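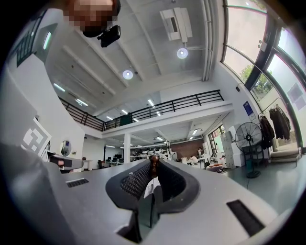 Week 5 — Pricing Things You Make by Hand

Okay, last week we got through materials, and I know a lot of you went home and started adding up receipts. Good! Keep them, we'll need them again tonight.

The thing I want to talk about now is your time, because almost everyone who sells handmade stuff leaves it out. I did it for years. My first season at the Dollano craft market I sold little drawer pulls and bag charms for whatever felt polite, and I came home every evening tired and pleased with myself and pretty much broke.

So let's do one together. Say you make a run of 124 pieces for a shop, and we'll call the shop Skiretti. You charge 7 dollars each, which gives you 868 dollars. Sounds lovely. Now take off your materials, your packaging, the gas to drive over there, and the evening you spent tying on price tags (yes, that counts as work). Divide what's left by your hours. Write that number at the top of your page and look at it for a minute.

If it's lower than you'd accept from a boss, you have a few ways to go. You can raise the price, you can make the thing faster, or you can drop it and make something else. I dropped a whole line of painted boxes once and I only missed them a little bit.

Wholesale and retail

Shops usually want to pay half of the sticker price. Students get upset about this every term, and I get it, but the shop has rent and staff and a window to fill. Work out your wholesale price first, check that you can live on it, then double it for retail. And please don't undercut your own shops at a weekend fair — they do find out, and they remember.

Big orders

Sasa is the made-up candle maker in your workbook. She gets asked for 1,000 units with a discount. Read her case on your own and decide whether she should say yes. Watch her drying shelf, it's the part people skip.

For next time

Bring one finished piece, your receipts, and an honest count of your hours. We're in the Steiner room again, and the side door gets locked at 7, so come in through the front if you're running late.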